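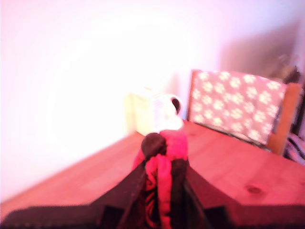
Merja Kiiskinen argued, on reading the first draft of the maintenance protocol, that finger alignment should be checked with a soft item in the grip, and that a bare closing test on a steel gauge was of little use for a cell that handles cloth. We adopted the change. All alignment checks reported below were made with a textile load.

Figure 4. Soft red and black bundle held between the two gripper fingers over the wooden table. The fingers enter from the lower left and lower right.

4.3 Gripper upkeep and camera settings

The Verside cell uses one arm with a parallel gripper and a camera that looks along the fingers. Both fingers are visible at the bottom of the view while an item is held (Figure 4), so the same camera serves for grasping and for inspection. The fingers mirror each other on either side of the center line. A bent finger or a loose mounting screw breaks this symmetry, and the check is built on that fact.

The inspection was run every 50 grasps. The operator closed the gripper on a folded cloth, held the arm still, and marked both fingertips in the live view. If the midpoint of the two marks lay more than 2 mm from the stored center line, the fingers were taken off, the seats were wiped clean, and the screws were tightened again in alternating order. The center line was then recorded again. Worn finger pads were replaced as a pair. In an early trial a single new pad was fitted opposite an old one, and the grip force became uneven enough to roll thin items out of the fingers.

Exposure and white balance are part of the same routine. The finger outlines stay usable under a strong color cast: in Figure 4 the whole view is tinted pink and magenta and the wall is close to pure white in places, yet the dark fingers can still be told apart from the table. The same does not hold for pale items. The white rounded container behind the bundle merges with its surroundings along part of its boundary, and a segmentation step that relies on color cannot be expected to recover it. Settings were therefore logged with each inspection, and item detection was not scored on views with large saturated areas. Finger alignment was scored on all views.

Over the full trial the cell attempted 693 grasps, of which 646 ended with the item released inside the target area. Failed attempts were sorted by hand. Most were slips during lifting, and these clustered in the last part of each inspection interval. Themis Gkikas repeated the sorting without access to the inspection log and placed the slips in the same group.

The procedure was written for the Trinurside finger set and has not been tested with other fingers. Sites that use the longer Vellell fingers should measure a new tolerance before applying the limit given above, as the same error at the seat produces a larger shift at the tip.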